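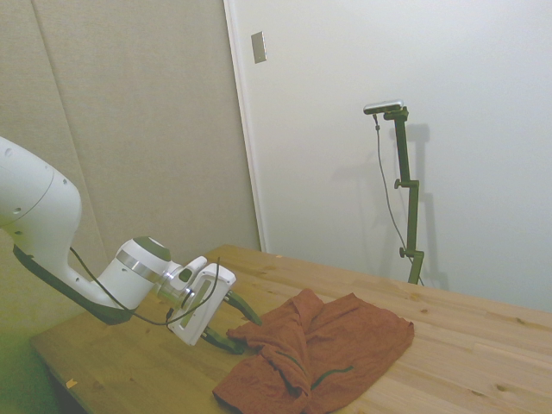 **Figure 2.** A piece of fabric at a light wooden table.

### 3. Holding and discard of flat household textiles

#### 3.1 Scope and definitions

The present section deals with flat household textiles, by which we mean any piece of fabric that is kept in the home for use on a surface, a bed or a window, or for wiping and drying, and that is not worn. Clothing is left out, as are rugs and upholstery. A piece of fabric was recorded whether or not it had a hem, and whether it had been bought in its present form or cut from something larger (Figure 2). Cut pieces matter for the estimates that follow. In earlier surveys they were often left unrecorded on the ground that they had no purchase date, and the effect was to shorten the apparent service life of the cloth they came from.

We use "holding" for the period during which an item stays in the home, and "service" for the part of that period in which it is used at least once a season. An item can therefore be held for years after its service has ended. "Discard" means that the item has left the home by any route, including gift, sale, collection bin and household trash. "Demotion" means a move from one use to a lower one while the item remains in the home, for instance from bed sheet to dust cover.

#### 3.2 Sample

Records were obtained from 326 households in Flindirville and Vudidbridge. The towns were chosen for their similar housing stock and different waste services: Flindirville has a curbside textile collection, while residents of Vudidbridge must take textiles to a drop-off point at the edge of town. Households were drawn from the municipal address lists. Student residences and care homes were excluded, as their linen is in most cases supplied and replaced under contract.

Each household kept a log for 14 months. The period was set to cover a full year plus a short lead-in, during which entries were checked for completeness and then set aside. One adult in each home was named as the log keeper. Where the log keeper changed, the household was retained if the new keeper repeated the opening inventory. Households that moved to a new address during the study were dropped from the discard analysis but kept in the analysis of holdings, since moving is known to trigger clearing out and would have inflated the discard rate for reasons unrelated to the condition of the cloth.

#### 3.3 Recording procedure

The opening inventory was taken in July by the log keeper together with a field assistant. Items were entered by storage place, one place at a time, with a short description, the present use, the fiber content if a label survived, and the keeper's best estimate of the year of acquisition. No attempt was made to determine fiber content where the label was missing. Burn tests were considered and rejected as unsuitable for use in private homes.

After the inventory, only changes were logged. A change was any acquisition, discard, demotion or repair. For each discard the keeper chose a main reason from a printed list (hole or tear, thinning, stain, shrinkage, faded color, no longer liked, no longer fits the furniture, lack of space, other) and could add a remark. The list was compiled by Jonalyn Sison from the free-text answers collected in the Navarrete pilot. It was tested for overlap between categories before use, and "thinning" was split from "hole or tear" as a result. Keepers in the pilot had treated the two as distinct – a thin sheet was seen as having some use left, and a torn one was judged by where the tear lay.

Condition was graded on the Sunelik scale, which rates wear at the center, the edge and the corners separately. The separate edge grade proved useful for tablecloths and dish towels. In both groups the edge often failed while the center remained sound, and it was the edge that governed demotion.

#### 3.4 Treatment of uncertain dates

Acquisition dates were the weakest part of the record. Keepers dated gifts and inherited items with some confidence, usually by reference to a family event, but were poor at dating replacement purchases such as towels. We therefore assigned every date to a band and ran the analysis twice, using first the early limit and then the late limit of each band. Results are reported only where both runs agreed in direction. Cut pieces were given the date of the parent item where this was known. Where it was not, they were entered as undated and appear in the counts of holdings but not in the estimates of service life.

#### 3.5 Results

Demotion was more common than discard in both towns. Bed sheets were the class most often demoted, followed by bath towels. Tablecloths were seldom demoted and tended to be held unused, often in the same drawer as those in current service. Repair was rare in all classes and was largely confined to resewing hems.

The towns differed in the route of discard more than in its rate. In Flindirville, most items left through the curbside collection, including many that were graded as badly worn. In Vudidbridge, badly worn items went mainly into household trash, and the drop-off point received cloth in better condition. Around 2 in 3 keepers in Vudidbridge reported storing textiles for a later trip to the drop-off point. Such items were logged as held until they left the home, so that the longer holding times found in that town are in part a product of delayed transport. Service life, as opposed to holding time, showed no clear difference between the towns under either dating assumption.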